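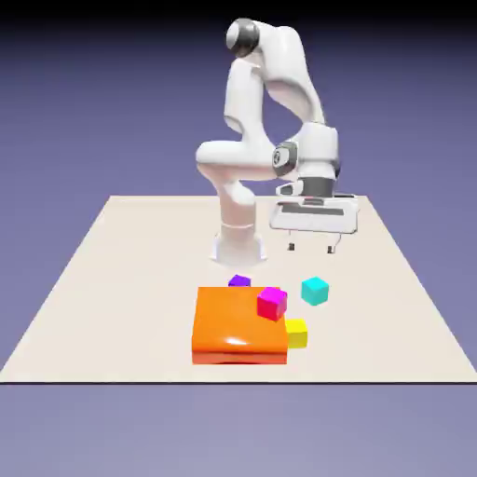 Kotus folding desk, a review after one winter

By Sowmya Poojary
December 3, 2023
Last updated: January

I bought the Kotus desk when I moved to a smaller flat in Suvurmont. My room is narrow, and in the evening I need the floor for my mattress, so a normal desk was not possible for me. I paid 143 pounds in the Tradier shop near the station. The same desk was a little cheaper online, but I wanted to touch it first.

The assembly was easy. There are four legs, one long bar and a bag of screws, and you need your own screwdriver. The instructions have drawings only. On the second drawing the bar is shown upside down, so I had to take it off and begin again. In total I needed nearly 64 minutes, with tea.

The top is wide enough for a laptop, a lamp and an open notebook. It does not shake when I type, but it shakes a bit when I use a rubber on paper. My brother has the Jang desk, which is heavier and stands better. But he can't fold it alone, and mine I fold every evening with one hand.

Two things I do not like. The hinge on the left side makes a loud click, and my neighbour has asked me about it. Also the surface takes marks from hot cups very quickly. I wrote to the shop and they answered after 7 days that I should use a mat. I think they could write this on the box.

The height is fixed. I am rather short and I put a small stool under my feet. A tall person should try it in the shop before paying.

I would buy it again for a small room. For a room where the desk can stay open all day, I would take the Jang.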